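Subject: Re: [grip-users] Janum finger kit, worth buying for small items?
Date: 9/28/25

On the list, a member from the Rallitz workshop wrote:

> We are thinking to order the Janum hand-held kit from Romivon,
> the version with the wide pads. Our tasks are mostly small
> household things: keys, buttons, jewelry. The seller says the
> pads are fine for this. Has anybody used them for more than one
> afternoon? Also, is the service plan worth the money?
>
> We can wait until the end of September with the order, not longer.

Hello all,

We have had two of these kits at Farías for 17 days, so I can answer a part of this. I bought them through the normal web shop and paid the normal price. Romivon does not know that I am writing.

The delivery was complete, but the printed manual was for the older model. The correct one is on the support page, under "archive", where I would not have looked without help. Assembly took me 76 minutes for the first kit and much less for the second. Please check the small screws at the wrist before you start. On one of ours they were hardly tight.

The handle is comfortable and the trigger has a soft, even pull. After a long session my thumb is tired, but my wrist is fine. With the older kit it was the opposite. The battery is the weak point for us. It does not last a full morning, and you cannot change it while recording. We now keep the second kit on the charger and switch at lunch.

About the service plan: it costs 124 per kit for a year and covers pads, springs and one calibration. If you work every day, I would take it. We wore through one pad already — on rough cloth, so maybe this is our own fault. The replacement came in four days. Calibration means sending the kit away, and they do not lend you another one for that time.

For boxes, folded clothes and bottles I have no complaint. The pads hold well and they do not leave marks. I would still ask the seller for the narrow tips before you pay, and ask if they can be swapped without new calibration. I got two different answers to this question.

Small items are the part where I would be careful with the seller's promise. The wide pads are good at closing on something that has a side to hold, and less good on something flat on a soft surface, where the cloth rises between the pads together with the item. A watch standing on its side, with the band curled behind it, is the easy kind of target, while a heap of pearls or a tiny metal piece on a blanket asks for much more patience. If most of your list is like the second kind, order one kit first and test it on your own things. 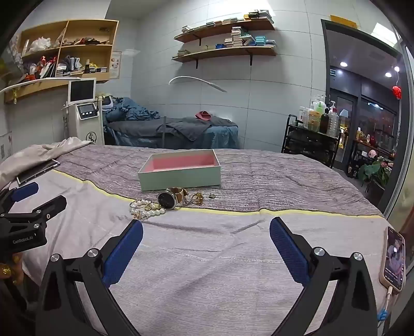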